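Keeping a dishwasher running well

Most dishwashers that get replaced early have nothing seriously wrong with them. The filter is full, the spray arms are clogged, or the door seal has a line of old grease on it. All of that can be sorted out at home with a toothbrush, a bowl of warm water and a little dish soap.

Start with the filter. Pull out the bottom rack and look in the floor of the tub. On most models the filter turns a quarter to the left and lifts out. Rinse it under the tap, brush the mesh from the outside in, and put it back so it locks. A loose filter lets food through to the pump. Ours is a Drellska and gets this every two weeks.

The spray arms come next. The lower one usually pulls straight up. The upper one may have a plastic nut that unscrews by hand. Hold each arm up to the light and clear any blocked hole with a wooden toothpick. Metal pins can widen the holes and spoil the spray.

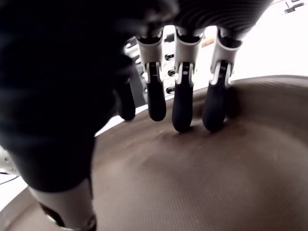 White upper section and black fingertip, over a round brown surface.

Wipe the door seal with a damp cloth, including the bottom edge of the door, where the water doesn't reach during a wash. Run an empty hot cycle afterward with a dishwasher cleaner. Follow the amount on the package.

Loading matters as much as cleaning. Scrape plates but skip the rinse. Face the dirty sides toward the middle, keep tall trays away from the detergent door, and spin both arms by hand before you start. If an arm hits a pan handle, it will stop and half the load will come out dirty.

Willy Martens wrote in to say his glasses were cloudy no matter what he used. He has hard water and had let the rinse aid run dry. He filled it and moved the dial up to 4, and they were clear by the second load. If yours stay cloudy after that, try soaking one in white vinegar. A film that comes off is mineral. One that stays is etching and can't be fixed.

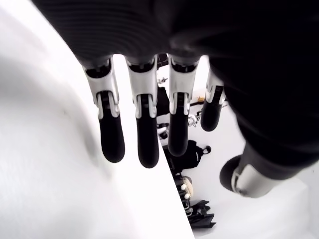
Is it all right to leave clean dishes in the machine overnight?
Leaving them is fine if the door is open a few inches so the steam can get out. Plastic tubs hold water on their rims, so turn those over on a towel first.

If the machine won't drain, check the sink end of the drain hose before calling anyone. Turn off the power at the breaker, put a pan under the connection, and look for a plug of grease or a kink behind the cabinet.

Contact: Mafalda Abreu, Jarnis Home Pages | Copyright Jarnis | Back to top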